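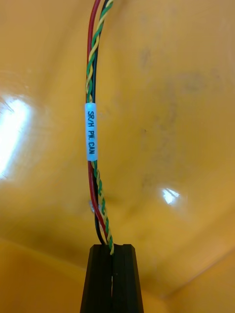 > Do runner beans need soaking before they go in the pots?

They come up fine without it, though a few hours in water speeds things along.

On Saturday, March 17, 2018, the Plidcombe bean list wrote:
> I have 101 Lodhi beans from last August and two windowsills. Is it too early? The packet says nothing useful and my Grillia ones rotted last year.

A little early, yes, but what a haul! Lodhi is the best climber I've ever grown – purple flowers right up to the gutter. I'd hold off two more weeks and use deep pots. Rot is nearly always cold compost, so bring the bag indoors the night before.

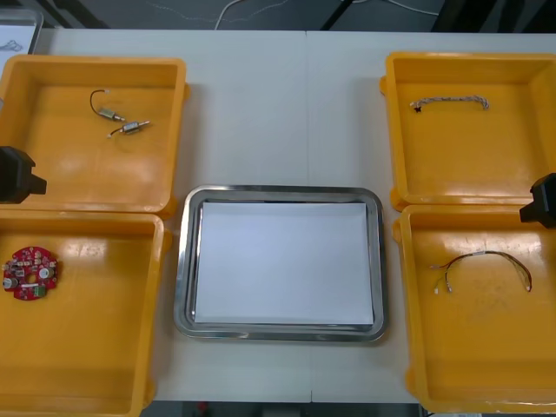

Four yellow bins and a steel tray

I still have 184 of the Irkon dwarf beans to share out. Write to me off list and I'll mail you a few.

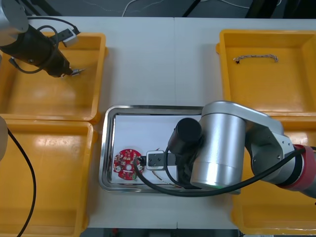
Bianka Bíró

PS. Forgot the swap! Please label every envelope with the year.

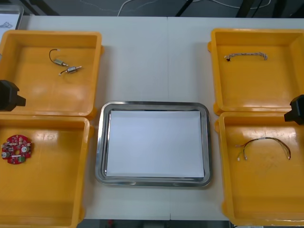

Sorting beans is half the fun of the swap, and mixed jars are welcome too. I'd love to set up our table like the one above, with two yellow trays on each side and the steel one between them – climbers left, dwarfs right, anything doubtful in the middle. Bring a marker.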